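Teleop vs. moving the arm by hand for wiping tasks
Forum: Teaching and Demonstrations
Started Tuesday, July 29, 2025

benchrat
We're collecting demonstrations for wiping jobs: counters, a tray, a bathroom sink. So far everything has been done by remote control with a headset and two hand controllers. I'm at 29 demos on the counter and the policy is decent. The sink is another story. The operators can't feel when the cloth touches the bowl, so they either hover over it or push too hard and the arm faults.

Has anyone switched to grabbing the arm and moving it through the task by hand? I have a Levik arm on a bench I could use for that. I'm wondering if it's worth the setup time or if I should keep going with the controllers.

tokel_user
Do it by hand. We have a Tokel and I gave up on remote control for anything with contact. You put it in free-drive, hold it by the wrist and wipe. You feel the surface through the arm. A new person can give a usable demo in 15 minutes.

slowloop
Depends on what you're feeding the policy. If you train from cameras, hand guiding puts a person's arms and half their body in every image. Then at run time the person is gone and the policy is looking at something it has never seen.

tokel_user
You replay the trajectory with no person there and record the cameras on the replay. Two passes. Everyone does this.

slowloop
Everyone with a stiff surface does this. A cloth doesn't end up in the same place twice. Your replay drags it a little differently, it bunches up under the fingers, and now the images and the motion don't agree about what was going on. On a counter you might get away with it. In a bowl I doubt it.

tokel_user
Ours were on a flat panel, so I can't say about a bowl. It did work on the panel.

benchrat
The final policy is from cameras, yes. Wrist and one fixed.

mop_theory
I'd also ask what robot the policy ends up on. If it's the Levik on the bench, fine. If it's a full humanoid, moving it by hand is a different job. You have one arm to guide, the other one to keep out of the way, and legs trying to balance against you pulling. We tried it on ours in March and needed two people, one on the arm and one on the stop button. Went back to controllers after a day.

benchrat
Should have said that in the first post. The bench arm was only to get going. The sink runs are meant for a humanoid.

mop_theory
Then I'd stay with remote control and fix the feel problem. Things that helped us:

Turn the arm stiffness down for the wiping part. If the hand gives when it meets the surface, the operator can aim slightly below it and not worry about exact height.

Map force to vibration in the controller. Crude, but people stop hovering once they get a buzz on contact.

Slow the motion scaling down so a big hand movement is a small robot movement. Ours is at half.

Start the recording with the cloth already in the hand. Picking it up is its own task and it ruins a lot of demos.

galindo_fan
Agree on stiffness. Disagree on the buzz. We use the Galindo software and the vibration comes late enough that operators react to it after they've already pushed. I turned it off and the demos got smoother. A view from a second camera low and to the side did more for us.

mop_theory
Could be your delay. Ours is on a wired link in the same room.

galindo_fan
Wireless here. Might be that.

drywall_dan
What does the hand do with the cloth in a sink? Flat on the surface like a person would, or in a bunch? I ask because with flat fingers we lost the cloth at every curve.

mop_theory
Bunched. We tell operators to keep the fingers curled around it and press down with the whole hand. Flat looks nicer on a counter but in the bowl it slides out from under. We keep to one side of the drain stopper, then lift and do the other side as a separate demo. Going over the stopper catches the cloth.

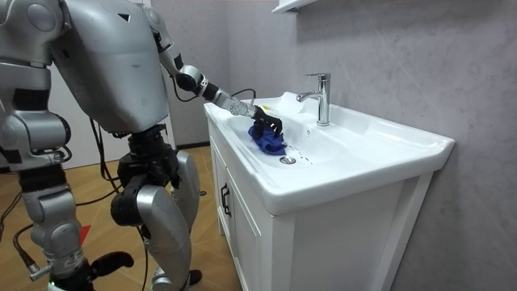
The other thing to settle early is stance. The torso has to lean forward a bit for the hand to reach the bottom of the bowl, and if each operator picks a different lean you get a mess of arm poses for the same wipe. We save one starting stance with the knees bent and load it before every demo. Operators only drive the arm after that.

slowloop
Seconding the fixed stance. Though I'd vary it a little on purpose once the basic version works, or the policy falls apart when the robot parks two inches off.

drywall_dan
Thanks. Will try it bunched. Do you re-fold between demos or leave it as it is?

mop_theory
Leave it mostly. We shake it out every 7 or so and put it back in the hand.

benchrat
OK. Plan is to lower the stiffness, save a stance, and redo the sink set from zero with the controllers. I'll try the buzz with one operator and leave it off for the other and compare. The Levik can stay on counters.

tokel_user
Fair enough for a humanoid. I'd still hand guide on the Levik.

nirkby_lab
One question on throwing out the old demos. We kept our bad ones from the Nirkby project and labeled them as failures, and they were useful later for training a check on whether the hand is in contact. Maybe don't delete them.

benchrat
They're still on the drive. I'll label the ones where the arm faulted and post numbers when the new set is done.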